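Lutby 餐桌区与备餐台安全卫生检查表（附批注）

检查日期：2024年8月9日
适用范围：Lutby 一层餐桌区、备餐台、餐具柜、水槽及周边地面
表格编号：2543
使用方法：每项填“合格”“待改”或“不适用”。批注写在该项下面，谁写都可以，写完不要涂掉前面的人写的。上一版表格同时作废，手里还有旧表的请交回前台。

一、桌面

桌面平整，无翘边，无开裂。
结果：合格
批注：手掌贴着桌面从里往外推一遍，再用指腹沿边摸一圈。靠窗那张的边角去年补过，补的地方摸得出来，但不刮手，先不动。

桌面无油渍、无水渍、无黏手处。
结果：待改
批注：靠近咖啡机的那张有一圈杯底印，湿布擦过还在，换 Werkden 的中性清洁液再擦一遍，擦完用清水布过一次。哑光台面不要用钢丝球，也不要用去污粉，擦花了补不回来。

桌面无食物残渣。
结果：待改
批注：判定标准见下图后的说明。

桌腿稳固，按压桌角不晃动。
结果：合格
批注：按四个角，不要只按靠近自己的两个。中间那张有轻微晃动，垫片压实以后再按就不动了。垫片是毛毡的，拖地容易泡湿，下次检查翻过来看一眼。

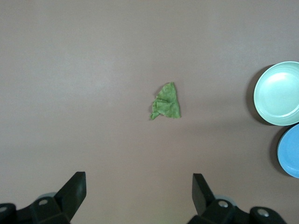

残渣这一项过去一直有争议，有人认为大块的才算，有人认为看得见就算。这次统一按看得见就算。面包屑、米粒、菜叶都在内。像桌面上单独落着的这一小片生菜叶，也要记“待改”，清掉以后才能改成“合格”。叶菜要多留意，它贴着台面，几乎没有影子，站着扫一眼容易漏过去，检查时请弯下腰，从侧面顺着光看。清理时用纸巾捏起来扔进厨余桶，不要用手背往地上扫，也不要推到桌子另一头。捡完之后那一块桌面要再擦一次，生食和熟食碰过的地方用两块不同的布。

补充：残渣清掉之后，检查人在批注里写“已清”即可，不用写是什么东西、有多大。以前有人写了半页，后面的人没地方写。

二、抹布和擦手巾

抹布按用途分开，台面、餐具、地面不混用。
结果：待改
批注：台面布和餐具布现在挂在同一个钩子上，分不清。已经贴了标签，钩子还缺，等后勤送来再装。标签先贴在墙上，布暂时各放各的盆里。

抹布用后拧干展开晾挂，不揉成一团放在台面上。
结果：待改
批注：这条每次都写，每次都有。揉成团放着的布里层干得慢，有味道的直接换掉，不要再洗一遍继续用。

抹布无破洞、无脱线。
结果：合格
批注：有一块起毛严重，擦完桌子留绒，已经降为擦地用，剪了一个角作记号。

擦手巾与抹布分开存放。
结果：合格

备用抹布不少于4块。
结果：合格
批注：放在水槽下面左边的抽屉里。用掉最后一块的人请去前台登记，不要等检查那天才说没有了。

三、餐具

盘、碗、杯无缺口、无裂纹。
结果：合格
批注：检查裂纹时把盘子拿到灯下转一圈，背面也要看。带高边的浅盘，裂纹常从边沿开始，用指甲沿着边走一圈能感觉出来。有缺口的一律报废，不要留着当垫盘，也不要拿去装花。

餐具表面无洗涤剂残留。
结果：合格
批注：摸上去发滑的重洗。

餐具盘底干燥后再入柜。
结果：待改
批注：柜子第二层有几只盘底还有水，层板已经有点发白。先全部拿出来，晾架放不下可以分两批。层板擦干，柜门敞开半天再关。

叠放高度不超过柜门上沿的红线。
结果：合格
批注：红线快磨没了，10月换柜门贴条的时候重新画。

儿童餐具与成人餐具分格。
结果：合格
批注：原来两种混放，小朋友够不着自己的，踩着椅子去拿。现在都移到最下面一格。

四、摆台

Nugroho 项目开始以后，餐桌区中午要接两批人，第一批走了马上摆第二批，摆台的问题比以前多，所以这部分从原来的“餐具”里单独拿出来。

餐具离桌沿有足够距离，手肘不易碰落。
结果：合格
批注：以一只手掌的宽度为准，手掌横放在盘子和桌沿之间。

摆台前桌面已擦净、擦干。
结果：待改
批注：第二批摆台时桌面还是湿的，盘子放上去会滑。擦完要等，等不及就再用干布过一遍。

摆台后桌上不留与用餐无关的小物件。
结果：待改
批注：球、钥匙、笔、发圈之类的都算。圆的东西尤其要收，滚到地上有人踩。收起来的放进门口的失物筐，写上哪天收的。布也算，擦完带走。

不同颜色的盘子按约定用途使用。
结果：待改
批注：约定是浅蓝放水果，浅粉放面点，浅绿放生食蔬菜。柜门里侧贴着这张约定，但贴得太低，弯腰才能看见，已请人重贴到视线高度。约定只管备餐台和公用桌，自带餐具不管。

相邻盘子之间留空隙，盘沿不互相抵着。
结果：待改
批注：盘沿挨着盘沿，拿一只会带动另一只，端的时候也容易蹭出磕碰。还没放东西的空盘也照这个来，下图里粉色和绿色那两只就挨上了，拉开再装盘。 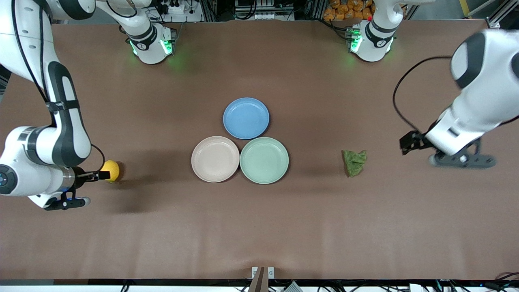

Gusau 回复：留空隙这一条我们也试过，桌子大的时候没有问题，人多的时候做不到。我们一张长桌中午要放下全部餐盘，留了空隙就只能往桌沿靠，结果离桌沿的距离又不够了，两条里面总有一条填“待改”。后来改成分两次上，先上面点和水果，蔬菜最后上，桌上同时放的盘子少了，两条都能过。多花的时间不长，只是要有人记得去端第二次。还有颜色约定，我们那边有人分不清浅蓝和浅绿，灯一暗更分不清，所以在盘底贴了字，洗了一段时间字还在。建议你们表里加一句，约定不能只靠颜色。

批注：采纳。盘底贴字先试备餐台那一套，公用桌的下个月再说。“约定用途”一条后面补写：除颜色外须有文字标识，文字朝外，贴在盘底，不贴在盛食物的一面。分两次上的办法写进摆台说明，不写进检查表。

五、水槽和下水

水槽滤网在位，无堵塞。
结果：合格
批注：滤网取出来倒扣着磕，不要冲。冲下去的菜叶会卡在弯管里，上次通下水就是这个原因。

水龙头关闭后不滴水。
结果：合格

热水出水温度不烫手。
结果：合格
批注：热水器设定为38度，面板已锁。需要更热的水请用电水壶，不要解锁面板。

洗涤剂有标签，盖子拧紧。
结果：待改
批注：有一瓶分装的没有标签，闻着像 Werkden 那一款，但不能靠闻来定，已经倒掉，瓶子洗净以后贴好标签再用。以后分装的人先贴标签再倒液。

水槽下方柜内无渗漏。
结果：合格
批注：用干纸巾沿接口擦一圈，纸巾是干的就算合格。里面堆着纸箱，看不到后墙，下次检查前请搬走。

六、地面和通道

地面无积水、无油污、无掉落食物。
结果：合格
批注：备餐台下面要蹲下来看。台脚后面的缝用扫帚够不到，用长条的那种刷子。

桌与桌之间的通道可供一人端盘通过。
结果：合格
批注：椅子都推进去以后量的。有人坐着的时候会窄一些，这个没有办法，端盘的人走外圈。

电线、插线板不在行走路线上。
结果：待改
批注：电水壶的线从台面垂下来，已经往里收了，用扎带固定。跨过通道的线要么改走墙边，要么加线槽。贴胶带只能算临时处理，不能填“合格”。

防滑垫平整，四角不翘。
结果：待改
批注：水槽前那块翘了一个角，压了两天没压下去，申请更换。

应急灯、灭火器前无遮挡。
结果：合格
批注：灭火器前面放过一摞椅子，检查时不在。请不要再放回去。

七、垃圾

厨余与其他垃圾分开。
结果：合格
批注：用过的纸巾不是厨余。

垃圾桶装至八成即更换。
结果：合格

破损餐具单独包好，外面写明。
结果：合格
批注：用旧报纸包两层再装袋，袋子上写“碎瓷”。收垃圾的人提过这件事，请务必写。

八、上次遗留问题

餐具柜门合页松动。
现状：已修。
批注：拧紧后试着开关，没有异响。

晾架底盘生锈。
现状：未修。
批注：锈点比上次多。先铺一层布垫着，布要每天换。新晾架已经报上去，价格超过5家供应商里的预算线，还在谈。如果谈不下来，就换小一号的，分批晾。

备餐台侧面缺一颗螺丝。
现状：已补。
批注：规格不一样，暂时能用，原规格的到了再换。

桌面擦拭记录漏填。
现状：仍有漏填。
批注：中午那一格空得最多。第一批和第二批之间也算一次，擦了就写，没擦就空着，不要事后补。补写的字迹都看得出来。

九、本次需要跟进的事项

钩子到货后安装，台面布和餐具布分开挂。由后勤负责。
水槽前防滑垫更换。更换之前先把旧的收走，地面保持干燥，湿的时候立提示牌。
电水壶电线改走墙边。
备餐台餐盘贴盘底文字，用一段时间后看是否脱落，结果写在第四部分的批注里。
柜门里侧的颜色约定重新贴到视线高度。
水槽下方柜内的纸箱搬走。

以上各项完成后，在原项的批注下面写“已完成”和完成人所在的班组，结果栏不改，留到下次检查时统一重新填。检查表原件放在餐具柜右侧的文件夹里，复印件交前台。对结果有不同意见的，直接写在相应那一项下面，不要另外附纸，附纸容易掉。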